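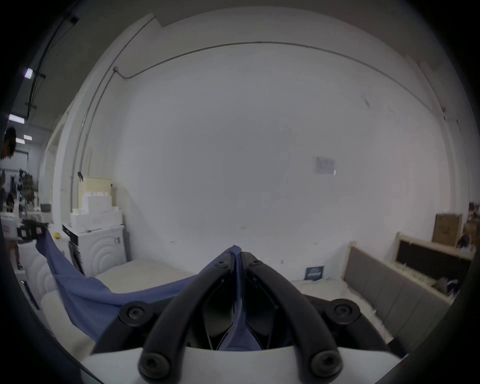 Dale Prewitt

March 31, 2023

Picked up the Demthorpe relisting problem again. Etine sent the new export overnight, 2,549 closed sales, same columns as last time except that the withdrawal date now sits in its own field. Should have been that way from the start.

Dropped 166 rows before doing anything else. Most were transfers between family members at a token price, plus a few where the closing date came before the listing date. Did not try to repair those. If anyone wants them, they are in the rejects sheet with the reason in the last column.

Main question is still how to treat a house that gets pulled and comes back under a new listing number. Etine restarts the clock at zero. Nyberg adds the two periods together if the gap is short. So the same house can show as a quick sale in one source and a slow one in the other, and the comparison we did in June is not worth much for that reason.

Tried matching on street address first. Poor. Unit numbers are written every way possible, and the corner lots switch streets between listings. Matching on parcel number works much better, but the newer condos near the rail line share one parcel for the whole building, so I set all condos aside for now. That leaves some 2,000 sales, nearly all detached houses.

Rule as it stands: same parcel, same seller, back on the market within 365 days, count it as one listing. Time off the market is not counted. The asking price used is the first one, not the relisted one. With that in place the price cuts look deeper than in the old table, and the gap between spring and fall listings gets smaller. I would not quote either result yet.

Florko import failed twice on the date column. It wants the year first. Changed it in the script and it loaded.

Still open:
- condos, need unit numbers from the county file
- seller name changes (trusts, mostly) break the match
- ask Nyberg what they mean by a short gap
- rerun the June table with the new rule and keep the old one next to it

Script saved in the Demthorpe folder, old version left in place.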